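Vestgate Craft Fair, Sunday

I had heard a lot about the Vestgate fair before I went, most of it from people who sell things there. The flyer promised 165 stalls and "living heritage on every corner." What I found first was an 11-minute line for parking and a man selling phone cases.

Inside, the heritage came with price tags. Harvey Caron, who runs the Landry tent, told me every piece on his tables was made within the valley. I asked which village. He said it varied.
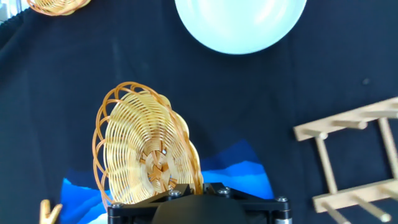 Basketry was what I had come for, and it was the best part of the day, though I still have questions. Plenty of sellers say "natural cane" in the same tone others say "organic." Take a round basket with a scalloped rim of darker, orange-brown loops around a pale golden weave. Cane or plastic? By eye I can't always tell, and two sellers I asked gave answers that didn't match. The star where the spokes cross is pretty either way – but I'd like to know what I'm paying for.

The afternoon demonstration by Ctibor Oravec was worth the walk. He split willow, said very little and sold nothing. Fewer than a dozen of us watched, while the fudge stall next door was mobbed.

Entry is cheap and the coffee is weak. Go early, bring cash, and ask where things were made – then ask again at the next table.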